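The Slow Business of Drying a Glaze

A tile leaves the extruder at Gernholm holding close to a fifth of its weight in water. Most of that water has to go before the kiln, and the way it goes decides more about the finished piece than the firing does. Potters and small factories spend a lot of money on kilns and controllers. Drying usually gets a rack in a warm corner.

Hanan Fakhoury has run the drying rooms at Gernholm for long enough to have rebuilt them twice. She divides the work into two stages, and she is strict about the line between them. In the first, water sits between the clay particles as a continuous film. As it evaporates from the surface, more is drawn up from inside, the particles move closer together, and the piece shrinks. In the second, the particles are touching. Water still leaves the pores, but the piece no longer gets smaller.

Nearly all drying cracks start in the first stage. If the surface loses water faster than the inside can supply it, the surface tries to shrink over a core that has not moved. The result is tension at the skin. A thick base joined to a thin wall has the same problem in a different direction: the wall finishes shrinking while the base is still wet, and the crack appears at the joint, often after the piece has been fired.

"People bring me a cracked pot and ask what is wrong with the kiln," Fakhoury says. "I ask them where it sat for the first night."

Her rooms are kept humid at the start, with slow air. The heaters come up before the vents open, which sounds backward to anyone used to drying laundry. Warm water is less viscous than cold water and moves through clay more easily, so a warm, damp room lets the whole body heat through while very little evaporates. Once the core is warm, the humidity can be brought down in steps. The total time is often shorter than in a cool, dry, drafty room, and the losses are lower.

Glaze adds a second drying problem on top of the first. A dipped glaze is a suspension of ground minerals in water. When a porous, once-fired pot goes into the bucket, the body pulls water in and leaves a layer of powder on the surface. The thickness of that layer depends on the density of the slurry, the time in the bucket, and how thirsty the body is. A pot fired slightly too hot the first time has closed some of its pores and will come out with a thin, wet coat that takes a long time to set.
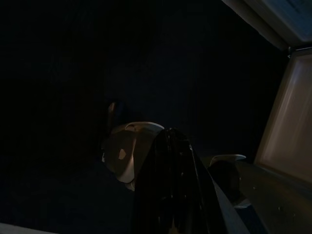
Glazes high in raw clay shrink as they dry, for the same reason the pot did. The pot underneath has finished shrinking and cannot follow. Fine cracks in the powder layer are the first sign. In the kiln, the melting glaze has surface tension, and it may pull back from those cracks and bead up, leaving bare patches. The trade name for this is crawling. The common fix is to replace part of the raw clay with clay that has already been calcined, which has the same chemistry and very little shrinkage.

At Flistholm, a smaller works that makes tableware, Hanane Metwally keeps a drying log for every new glaze. She weighs a test piece dry, dips it, and weighs it again at fixed intervals until two readings agree. Plotted on paper, the curve falls in a straight line and then bends. The straight part is free water leaving the surface at a steady rate. The bend marks the point where the rate is set by how fast vapor can get out through the pores. A glaze that bends early tends to be dense and tightly packed. It may look dry and still hold enough water to lift off the pot when the kiln heats quickly.

She dips no test twice. Rewetting a dry coat swells it, and the second layer can break the bond of the first. If a coat is too thin, the test is washed off and left to dry overnight before it goes back in the bucket.

Both works now use the Baumgart method for the start of the firing, a long hold below the boiling point of water. The name comes from an old shop manual that has been copied so many times the page numbers no longer agree. Its reasoning holds up. Water turning to steam inside a closed pore expands more than 1000 times in volume, and a wall with no open path to the surface will burst. Gernholm holds for 2 hours on standard tile. Thick relief tile is held overnight, with the vents open and the door latched.

Above that point the bound water remains. It is part of the clay mineral itself, and no drying room will remove it. It begins to leave at temperatures over 400 degrees Celsius, and once it has gone the material can never be made plastic again. Fakhoury regards this as the real end of drying, although it takes place inside the kiln and shows up on somebody else's chart.

Instruments have become cheap enough for studio use. A humidity sensor and a kitchen scale cover most of what Metwally's log requires. Flistholm tried a Skaltar moisture probe last May and returned it. The pins left marks in soft ware, and the readings drifted as salts collected on the tips. The scale stayed.

For a studio without a drying room, a plastic sheet does much of the same work. Draped over the ware for the first day, it holds the air still and damp. Rims and handles should be wrapped separately, as they dry ahead of everything else. Flat pieces go between absorbent boards, turned each morning, with a light weight on top. Metwally uses gypsum board with the cut edges taped, to keep crumbs of plaster out of the clay. A crumb that gets in will survive the firing, take up moisture from the air afterward, and push a flake off the surface weeks later.

Fakhoury's current project is a room for large slabs, with 30 racks and air supplied from the floor. The first loads warped toward the inlet side. She has since fitted baffles and slowed the fans, and is waiting on the next batch from the extruder.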